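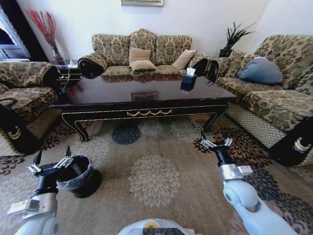

4 min read

2024-12-06

I promised myself to write down the budget thoughts before I sleep, because tomorrow I will remember only the total and not how I came to it.

We spent the afternoon in the living room with the two arms and the black trash bin. It is a simple task on paper: go to the bin, take the edge of the bag, lift it, tie it if possible. I have now a long list of things we need for this simple task, and Vicente Olivares wants the list in his hands before the end of the year, with prices, so that the order can go out and the equipment arrives in March.

First, the fingers. The grippers have slender fingers, and I like them for the tissue box and for the cushions. For the bag I am less sure. It is thin clear plastic, wrinkled where it folds over the rim, and I worry about how to get one fingertip under that fold without pushing the whole bin away across the rug. Sofia Barreto thinks we should buy softer fingertips from Adent. A set costs 391 dollars, and she says we need 3 sets: one for each arm and one to keep in the drawer. This makes 1,173. I wrote it down, but I also wrote a question mark beside it. I would like to borrow one set first and try it for a week. Sofia answered that a week of our time costs more than the fingertips, and I could not find a good reply.

Second, the hand cameras. Here I am more decided. When the gripper comes close to the bin, I want to see the rim from near, and from the head I see it from above and from far. Clulovitz sent a quote of 1,705 for two small cameras with brackets and cables. Carrilho sent 1,219 for what seems to be the same thing, but the brackets are not included and the delivery time is written only as "on request". I have bought from people who write "on request" before. Fernanda Matos asked me why I do not simply make the brackets in the workshop, and it is true that I could. But then I must also draw them, measure them, make them again when the first ones are wrong, and all of this will be in my evenings. I think I will propose Clulovitz and explain the difference in one sentence. Vicente likes one sentence.

Third, something I did not think about at all until today: protection. The coffee table is glossy black with a gold border, and there are gold ornaments low on the sofas too, just at the height where an arm passes when it goes down to the floor. I stood there and imagined the sound. So I need foam sleeves for the forearms, or covers for the furniture, or both, and I need to ask Nanna Vigfúsdóttir whether our insurance knows that we work in furnished rooms. She will say that it depends, and then she will send me a form. I should ask her early.

The shiny table also brings me to the lighting question. The sofas are reflected in the top of it almost like in water, and there is a window at the left side. I had a line in the budget for two lamps on stands. Tonight I took it out. If the robot must work in real homes, it must live with real windows. Maybe I will regret this in March, but a lamp can be bought in one day and a camera cannot.

Vitória Rocha came by late and read the list over my shoulder. She asked where the bags are. I did not understand at first. She meant the trash bags – we will use a great many of them if every trial needs a fresh one, and I had not put a single box in the budget. Also other bins, she said, square ones and ones with a lid, because with one round black bin we will learn only about one round black bin. She is right, and it is a little embarrassing that the cheapest things on the list are the ones I forgot. I added a line for consumables and left the amount empty. I will go to the store and look at real prices.

The Clorkine service contract I do not want to decide this month. They offer to look after both arms for a year, and the offer is friendly, but it does not say what happens if a wrist breaks by our own fault. I wrote to ask. Until they answer, it stays on the second page, together with the spare gripper.

So for tomorrow: call Clulovitz and ask how long the quote is valid. Ask Adent for one set on loan, even if Sofia laughs. Write to Nanna. Count how many bags are in a box.

I also want to measure the gap between the coffee table and the sofa on the right side. I keep saying the base will pass there, and I have never put a tape on it.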